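Sturkar: a match-card dataset for small-hall wrestling

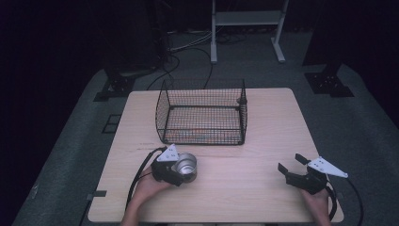 Wire basket on the table and metal can held just above the tabletop.

Sturkar is a hand-typed record of independent wrestling shows, put together by two fans who got tired of losing their programmes. Version 2 is out now and it's a big one (we finally have proper tag team support!).

What's in it

700 matches from 32 promotions, one row per match. Each row has the show name, hall, running order, wrestlers, result, finish type and match length where we have it. Championship matches carry an extra field for the title, and another for whether it changed hands.

Files

matches.csv – the main table
wrestlers.csv – ring names and known aliases
halls.csv – venue names, towns and stated capacity
finishes.txt – our seven finish codes, with notes on the awkward ones

Where it comes from

Mostly printed cards and our own notebooks. Veikko Rissanen typed up the older shows and Fanni Borbély did the checking, including a heroic January spent sorting out the Gumitz tournament, where three wrestlers swapped masks halfway through. Go and read that bracket, it's wonderful.

Known problems

Match lengths before the Tekin shows were timed by hand and can be out by a good few seconds. Battle royals list entrants in alphabetical order, as we rarely caught the real one. A double count-out is stored as a draw, which some of you hate. Sandov cards have no attendance figures at all.

Using it

Any spreadsheet will open the files. They're UTF-8, so please check your import settings or the accents in people's names will go funny. Join on wrestler_id and never on ring name: there are two completely different men called The Baker.

Corrections

Yes please! Send the show name, the row number and what you think it should say. A scan of the card helps a lot, but a clear memory of sitting in row B is welcome too, and we'll mark it as unconfirmed until something turns up.

Licence

Free to use and share with credit to Sturkar. Last updated 18/10/2024.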